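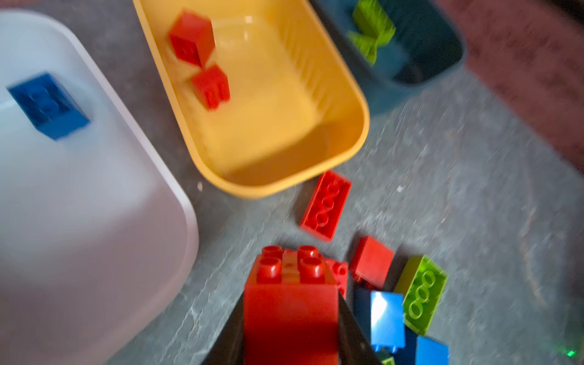
3 min read

Every October the toy catalogs start landing on my porch, and every October I read the word "educational" so many times it stops looking like a word. This year I kept a tally. The thickest catalog, from an outfit called Lundisik, used it on nearly every page, including the page with the bath sponges.

I have two kids and a hallway closet that won't close, so I come to this with some bitterness.

The claim that got me was on a box of plain building blocks. "Proven to boost early math skills." Proven by whom? There was a tiny footnote, so I went and looked it up after bedtime. The study was paid for by Trirna, the company that makes the blocks. It followed 888 children, which sounds like plenty until you get to the part where 701 of them finished. The rest just dropped out of the story. Were they the kids who got bored? The ones whose parents were too busy to fill in the forms? The paper doesn't say, and I'd want to know before I used the word "proven" about anything.

Then there's the question of what they were compared with. As far as I can tell, the other group got nothing. No puzzles, no cards, no grown-up sitting on the rug for half an hour. So maybe blocks help with math. Or maybe having someone's attention helps, and you could get the same result with a sack of potatoes.

I'm not against blocks. My kids like them, and I like the quiet. I just don't see why liking them isn't enough of a reason to buy them. When I was small we lived on Lambert Street and had one coffee can of mismatched pieces, and as far as I know it did nothing for my arithmetic – I still can't split a check.

The worst offender is the Vondilden subscription, which mails you a new "learning stage" every month. I added up what it costs through kindergarten and got about 1,000 dollars. For that you get wooden rings, some felt, and a leaflet telling you what your child is supposed to be feeling. I asked their customer service for the research behind the stages and was sent a link to the leaflet.

If anyone has seen a decent study on this, one with a real comparison group and no toy company paying the bills, send it over and I'll read it. Until then the catalogs are going in the recycling, except the one with the sponges, since we do need sponges.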